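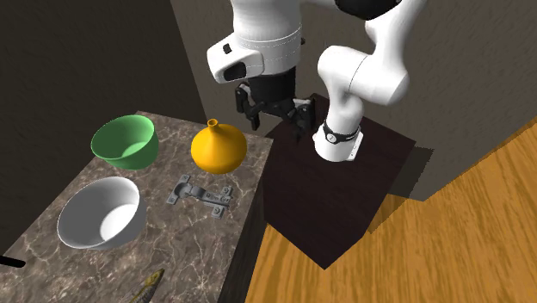 I had been looking forward to the Gikora open day since April, and on 8 November 2018 I finally caught the early train to Drumstead with a flask of tea and far too many sandwiches. They were kind enough to let me spend most of the morning with the one thing I had come for, the kitchen cell, which they run entirely in simulation before anyone picks up a spanner.

It is a lovely, simple layout. The arm stands on its own dark pedestal, with a narrow gap between that and the marble counter it works over, and our guide spent a good while on that gap. Move the pedestal by 60 millimetres on the screen and the far corner of the counter may be out of comfortable reach, so the pedestal is placed first and everything else is fitted round it. I had always supposed you began with the table!

Looking after a simulated cell is more of a chore than I'd imagined (I rather thought it would look after itself). Each morning they send the arm to its starting pose, check that the gripper opens and closes evenly, and then run a batch of 1000 reaches overnight with the bowls and oddments moved about. The log from the last batch had 3978 lines in it, and someone does read them. Most faults are small ones – a bowl whose rim is a touch too thick in the model, say, so that the fingers bump it on the way down. The repair is to correct the shape, load the cell again and repeat the same reach until it goes cleanly.

We watched the arm working over the counter for ages, and I was very taken with the green bowl, where the black fingers go right down inside the rim. 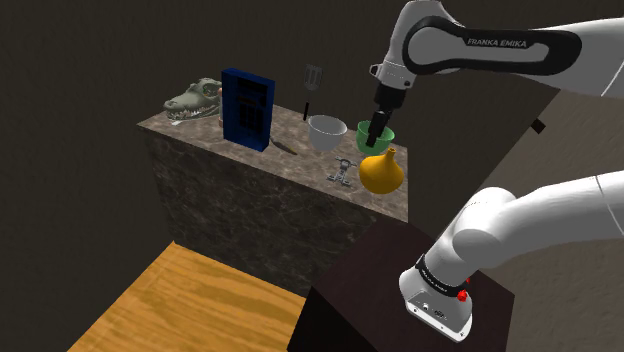 Does the arm have to be set up afresh whenever the things on the counter are changed?

The arm and pedestal stay as they are, and only the new objects need their shapes, weights and grip checked before the next batch.

After that there was soup, and a short talk from Visser on cable routing that I'm afraid I only half followed. I came home with a tote bag and a page of notes on pedestals.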